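Visit to Stillbridge, Sep 12, 2026

We went to the Stillbridge open day with a group from Drumlow. Entry was free and the tour took 25 minutes, with 4 stops on the ground floor.

The stop I liked best was the one on everyday chores. It is a plain corner with a scuffed white wall and carpet, and the task there is putting a black bag in a round white bin.

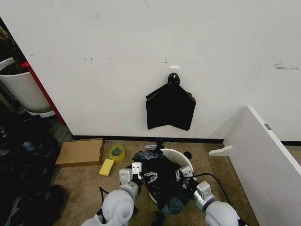

Leif Vik led our tour and kept his talk short. The bag has to be opened wide before it goes anywhere near the rim, and the top then has to be folded over evenly. A spare bag hangs on the wall. 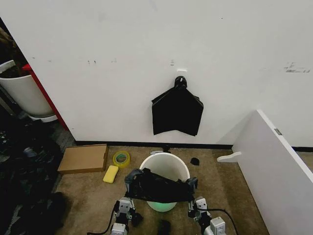 Tormod Nygård asked whether thicker bags are easier. Leif said they hold their shape better but are harder to pull apart at the top. A sponge, a roll of tape and a flat cardboard box were on the carpet by the wall.
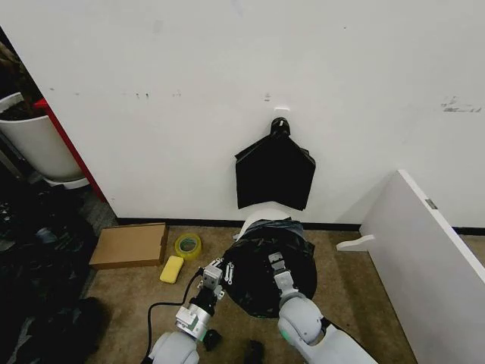 Getting there

Take bus 287 from Drumlow and get off at Pruitt. The entrance is a 2 minute walk from the stop.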